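Mar 4, 2018

Okay, Sunday night, kettle's on, feet are up. I promised a few of you a proper rundown of my first ever scientific conference as a person who is not, in any sense, a scientist. Thread!

Background for the new followers: I've had type 1 diabetes since I was eleven, I've worn a continuous glucose monitor for four years, and last September I answered a call-out for "lived experience delegates" at a sensors and diagnostics meeting in Skenstead. I figured they'd want someone with letters after their name. They wanted me! So off I went.

First thing, the size. The program said 1,273 registered delegates and I believe every one of them was in the coffee line at 10:15. I'd pictured a lecture hall and a projector. It was four floors of convention centre with an exhibit hall you could land a small plane in.

Also, registration. If I'd been paying my own way it would have been $1,879 and that doesn't include the dinner. Mine was covered, plus the bus, but I did a little gasp when I saw the form. More on that later, I have opinions. 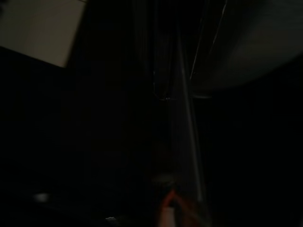
Day one I went to everything. Don't do this. I sat through a full hour on electrode surface chemistry and came out knowing the word "fouling", meaning all the gunk your body sticks onto a foreign object because it would prefer the object to leave. My body and I have been having that argument since 2014.

But that hour did explain something. You know how the first day on a new sensor the numbers are all over the shop? I always blamed myself. Put it in crooked, slept on it, whatever. The speaker had a whole slide about the tissue settling after insertion and I nearly stood up and cheered.

I asked her about it after and she was lovely. She drew me a diagram on the back of her own program. I've still got it on the fridge under the Skavon magnet.

Oh right, Skavon. They had the biggest booth, in the middle of the hall, with a carpet so thick my suitcase wheels gave up. They're working on a sweat patch. You wear it on your forearm and it reads lactate and sodium, mostly for athletes and people who work outdoors in the heat.

Not glucose yet. I asked. Everybody with a pancreas like mine asks, apparently, because the fellow had his answer ready before I'd finished. Sweat glucose is tiny compared with blood glucose and it lags, and if your skin's a bit grubby you can end up measuring your lunch. Fair enough. I'd rather hear that than a sales pitch.

The magnet was free. So were the socks. I took two pairs of the socks and I'm not sorry.

Somebody replied already asking if there was anything on allergies to the adhesive. YES. One poster. One! In the very back row beside the washrooms. A grad student had talked to people about rashes and what they do about them, and there was a little crowd of us with our sleeves rolled up comparing arms like old sailors. 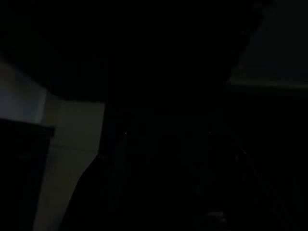

Poster sessions, by the way, are the best part and I won't hear otherwise. The talks are fifteen minutes with the good bits rushed at the end. At a poster you can say "sorry, what's an aptamer" and the person who's spent three years on it will tell you with their whole face lit up.

(An aptamer is a short bit of DNA or RNA folded up so it grabs onto one particular molecule. I think. If you're a chemist please correct me gently, I've had a big week at work.)

The Lytvynenko session was the one people were lining up for. It's a named lecture they do each time, and this one was on cheap paper tests for kidney function. You put a drop on a strip, you get a colour, a phone reads the colour. The clinic they tried it with is a six hour drive from the nearest lab.

I grew up in a town like that. When I was first diagnosed Mum drove me to the city for bloods with a cooler of sandwiches and a bag of jelly beans in the glovebox. So I got a bit teary in row 14, beside a man who was eating a muffin. He offered me half.

Their target was a reader that costs less than a decent pair of runners. The one they have in the lab now costs $3,000. I wrote both of those down and underlined them, and I don't totally know why, except that it's the first time I'd heard anyone on a stage that day talk about who pays for it.

Now my own bit. I was on a panel on day two, straight after lunch, four of us on those tall stools that were not built for short women. Topic was alarms.

I said my piece, and it went more or less like this: I'm woken by my monitor two or three nights a week. Sometimes it's right and it's saved my bacon. Sometimes I've rolled onto my arm and squashed the sensor and it reckons I'm dying. Both alarms make the exact same noise.

Big laugh at that, and then a lot of people writing things down. A woman from a device firm, Stumness, came and found me at the break and kept me talking for half an hour. She wanted to know where I keep my juice boxes. (Bedside drawer, glovebox, desk, other desk.)

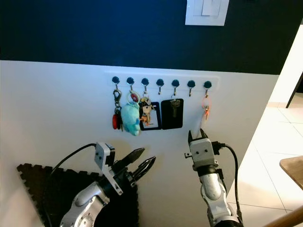 Things I'd tell a first timer, since a couple of you have asked in my DMs:

Pick three talks a day. Circle them. Skip the rest and go for a walk outside in actual daylight.

Wear the comfy shoes. I wore the nice boots on day one and limped through day two.

Bring snacks if you're on insulin. Lunch was listed as noon and turned up at 12:50, and it was a salad with four chickpeas in it. I was eating glucose tabs beside a booth about blood sugar. You've got to laugh.

Read the abstracts on the bus, even if you only get every third sentence. I found the adhesive poster that way or I'd never have gone near that back row.

Ask the question. I sat on mine for all of the first morning because I thought it was dumb, and then a professor with white hair asked the same one.

Okay, the opinions I promised. The lived experience spots were great but there were five of us. Five! In a building full of people designing things that get stuck on our bodies. And we were all asked to apply through a form that took me an entire evening and wanted a "research summary". Mine said "I have diabetes and I'm chatty."

Make it easier. Do a day pass for patients. Stream the posters. I know people who'd have been brilliant on that panel and couldn't get the time off, or couldn't do two days on hard chairs.

I've said all this on the feedback survey too, which had a 1,000 character limit, so you lot are getting the long version.

Applications for the next one open soon and I'll post the link when I have it. If you're keen and the form scares you, message me and I'll help you fill it in.

Forgot to say, the dinner was chicken. It was fine. The pavlova was very good and I bolused for it twice, once for each slice.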